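Partnerships Coordinator (part-time), Gestden Basketball Club

Closing date for applications: November 25, 2023

We are looking for somebody friendly, organised and not too shy on the telephone to come and look after our sponsors. Gestden Basketball Club has been playing in the same hall for longer than most of our players have been alive, and until now the job of finding local businesses to put their names on things has been shared out between whoever had a free evening. It has gone well enough that it needs a proper person, with a proper desk, and we would love that person to be you.

A little about us first. We run a men's side and a women's side in the regional league, plus 11 junior squads who between them keep the hall busy nearly every evening of the week. On a good night we have up to 1000 people in, and they are a lovely, noisy lot who tend to stay for a cup of tea afterwards and tell the coaches where it all went wrong. Our main shirt sponsor is Drarkimico, who have been with us for four seasons and have just signed again, and Flotus look after the scoreboard and the match programme. Both of them started with a chat at the side of the court, and that is still how we like to do things.

What has changed is that the league has relaxed its rules on where clubs may show sponsors' names. From February we can sell space on the warm-up tops, along the front of the scorer's table and on two strips of floor behind the baskets, none of which we have been allowed to touch before. It's all rather exciting for a club our size! It also means a good many conversations to be had, prices to be settled and artwork to be chased, and Consuelo Requena, our general manager, cannot do it all between team meetings and the bookings diary.
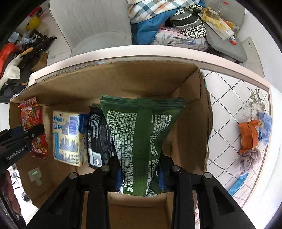
So, what would your weeks look like? A fair amount of the job is talking to people: ringing round local firms, meeting them for a coffee, inviting them along to a game and making sure there is somebody to greet them when they arrive. You would put together simple packages for businesses of different sizes (we are as keen to hear from the barber on the corner as from a big employer, and the prices ought to show it). You would write up the agreements using our standard form, send out the invoices and keep an eye on when they are paid. And on match nights you would check that every board, banner and announcement a sponsor has paid for is where it should be before the doors open, which can mean being on your hands and knees with a roll of floor tape at six o'clock. Bring comfortable shoes.

You would report to Consuelo and work closely with Musyoka Makori, who runs our website and social media, and with Nassoro Waweru, who coaches the women's side and has a great many opinions about warm-up tops. They are both very easy to get along with.

We would like you to have done some selling, fundraising or account work before, although it needn't have been in sport. We had a wonderful person helping us last year who came from a garden centre. You should be able to write a clear letter, use a spreadsheet without dread and keep your temper when a logo arrives in the wrong size for the third time. Knowing the rules of basketball is welcome but you will pick them up soon enough, and the juniors will be delighted to explain travelling to you at length.

The hours come to 72 a month, spread fairly evenly, with more of them falling in the evenings while the season is on and far fewer in the summer. You can do some of the work from home if that suits you. There is a small commission on new agreements on top of the hourly rate, and we will gladly send you the full pay details with the application pack. You also get two season tickets, a club hoodie and free use of the court at lunchtimes, when it is usually quiet.

To apply, please write us a letter of no more than two pages telling us about yourself and about one business near you that you think ought to be sponsoring a basketball club, and how you would go about asking them. Send it with your CV to Consuelo Requena at the club office, or hand it in at the front desk on any match night. If you would like an informal chat beforehand, ring the office and ask for Consuelo or Musyoka Makori. We reply to everybody who applies. Interviews will be held at the hall, and we can arrange a time outside working hours if you need one.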